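Reading time: 3 min

Trastora Guest Rooms: progress report to the Arnaud Fund, April

Dear Indira Kotian and colleagues,

What a spring it has been! When you gave us the second part of the grant we had plans for the family rooms and a long list of worries. Most of that list is now crossed out, and the rooms are open to relatives of patients at the Livinar clinic. Families have stayed 422 nights so far this season, well past what we hoped for at this stage, and the phone keeps ringing.

The money has gone where we said it would — beds and bedding first, then the heating on the upper floor. We have $3,444 left in the furnishing line and would like to spend it on blackout curtains and reading lamps, which guests ask for more than anything else (apart from better coffee, and we're working on that too).

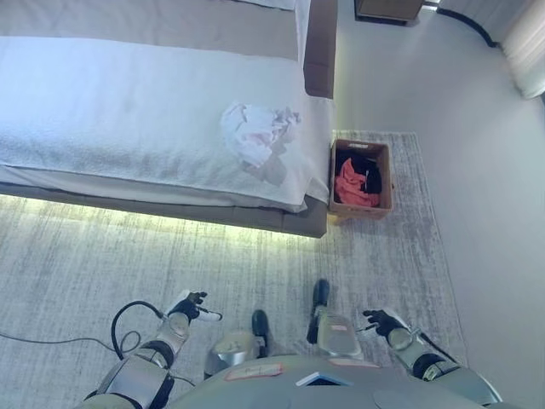
Laundry was our biggest headache over the winter. Lukico now picks up every Monday and brings everything back the next afternoon, so our evening staff can finally sit down with guests who want to talk. It has changed the whole feel of the house!

Two things are behind schedule. The ramp at the side door is waiting on a permit, and the shared kitchen still needs a second fridge. We expect to have both done within three months, and I'll write as soon as the permit comes through.

Please come and see us before summer. We'd love to show you around.

With warm thanks,
The Trastora house team

Sign up for our newsletter to get house news by email.

Contact | © Trastora Guest Rooms | Back to top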